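Print this thread | E-mail this thread
14 replies | 3 shares

Re: White tables in a rental, yes or no

**stoveck_greer**
I furnished the Trorkley place with a white table and I have been wiping it ever since. Coffee, turmeric, the blue off somebody's new jeans. Tenants love it in the listing and then apparently use it as a cutting board. I'm replacing it in June. Talk me out of white, or talk me into it again, I have no pride left.

**ewan_c**
White is fine. People are the trouble. Mine is going on 7 years and looks okay if you stand in the doorway and don't come any closer.

**munro_g**
Ewan's standards are well known on this board. Greer, what's the top made of? If it's painted, sand it and put a hard clear coat over it. If it's one of those slick factory tops you can't do much once it stains. Baking soda paste, leave it 50 minutes, wipe, curse, repeat.

**adoracion.o**
Please don't use baking soda on a glossy top, Gregor. It dulls it. I did that to a perfectly good desk and now there's a matte patch in the shape of my impatience. Dish soap and a soft cloth first, then rubbing alcohol on a spot where it won't show.

**munro_g**
I've done it on 2 tables with no dull patch. You scrubbed.

**adoracion.o**
I did not scrub. I encouraged it.

**eyerusalem_m**
I'm pro-white, for the record. It makes a small room feel bigger and you can find a dropped screw on it. We do all our fiddly stuff at one:

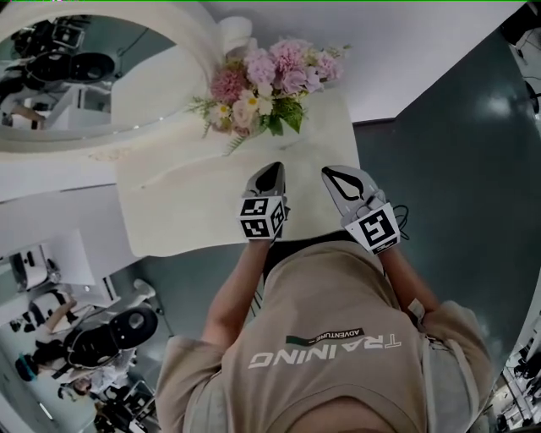 **Options so far, since Greer will ask me to scroll up for her**

1. Keep the white one and clean it gently (Adoración).
2. Keep it and clean it violently (Gregor).
3. Stand in the doorway (Ewan).
4. Buy a Tudar in the oak color, which is what I'd do for a rental even though I like white at home. It hides crumbs, which you may or may not consider a feature.

**stoveck_greer**
Looked up the Tudar. It's 55 inches long and my kitchen wall is not. There's a radiator at one end that the landlord before me painted the same color as the wall, in the hope it would disappear I suppose.

**ewan_c**
Put the table over the radiator. Warm knees.

**munro_g**
Do not put the table over the radiator. The top will bow and you'll be back here asking about shims.

**adoracion.o**
For once I agree with Gregor. Also, a tablecloth exists. Almost 50 posts a month on here about table stains and it never comes up.

**stoveck_greer**
Tenants don't use tablecloths. I left one in a drawer and it became a curtain. Trying the alcohol tonight on the underside of the leaf, will report.

E-mail this thread | 5 people found this helpful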